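Jewellery Making, Level 2
Handout 12: Chain, cuff and bangle
Tutor: Gholamreza Mousavi
Rostton evening classes, spring term

Bring this sheet with you next time, along with your ring mandrel and the copper wire left over from the brooch exercise.

Terms

A bangle is a rigid closed ring that goes on over the hand. A cuff is rigid too but has a gap, and goes on from the side of the wrist. A bracelet, in the strict sense, is flexible and needs a catch. Shops use the three words loosely, and you will see a cuff sold as a bangle and the other way round. In your written work please keep to the meanings given here.

Sizing

Measure the wrist just below the bone with a strip of paper. For a cuff, take off the width of the gap and add a small allowance for the thickness of the metal. Thick metal needs more length than thin metal for the same inside size, and this catches most people out on their first piece. For a bangle, measure the hand at its widest point with the thumb tucked in. The wrist measurement is no use for a bangle.

Annealing

Metal hardens as you bend and hammer it. Sterling silver should be annealed before forming and again whenever it starts to feel springy. Heat evenly with a soft flame, keep the flame moving, and stop at a dull red. Let the red fade before quenching. Pickle, rinse and dry before the piece goes anywhere near the steel tools.

Leave the last stage of a cuff unannealed. It has to be hard enough to keep its shape when it is put on and taken off.

Linked patterns

Linked work can be truly flexible, with each link free to move, or it can be soldered solid so that only the look of chain remains. For a solid piece, lay the links out flat, tie them with binding wire and solder from the back. Use hard solder first and easy solder for repairs. File the ends round before forming. A square end will scratch.

Form over an oval mandrel with a rawhide mallet. Start at the two ends and work towards the middle.

Stock and marks

Sterling is 925 parts silver in a thousand. Eighteen carat gold is 750. Gilt and plated pieces are base metal or silver underneath and should never be described as gold in a catalogue entry.

For next time

Make a paper pattern for a cuff to fit your own wrist. Read the Lunde notes on solder grades, sections one and two.

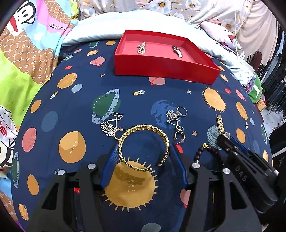
Open cuff with a pattern of interlocking links.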